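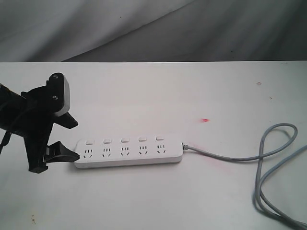

Fig. 5.1 A long white power strip on a tabletop.

Chapter 5
Loads, Circuits and the Home

Start with the breaker box. Every house has one, usually in the garage or a back hall. Inside, a row of switches, one per circuit. Each circuit feeds a group of outlets and lights, and each has a limit. Go past it, the breaker trips. Simple enough. Most of this chapter is about that limit and how to work it out before you hit it.

Key terms: load, ampere, branch circuit, overcurrent, ground.
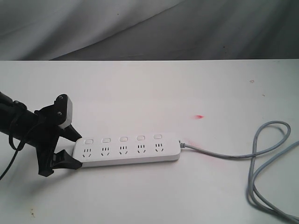
Load is the sum of everything drawing current at one time. Not what is plugged in, what is running. Students mix these up every year. A strip with a gray cord trailing off it adds no capacity at all, it only moves the outlets closer to you. The wire in the wall is the same wire. In the Vinwood house (see Problem 8) the owner, Heloísa Coutinho, had a heater, a kettle and a toaster on one circuit. Kitchen went dark each morning in May. We will do her numbers in section 5.2, so keep you notes.

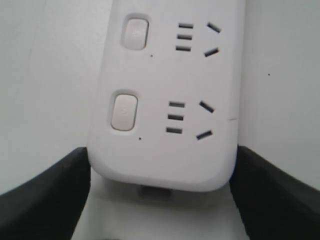

Fig. 5.2 Two outlet units, each with its own rocker-style switch.

Before you go on: find the rating label on one appliance at home. Write down volts and watts. Divide watts by volts, thats your current in amps. Bring the figure to class, you'll need it for the first excercise.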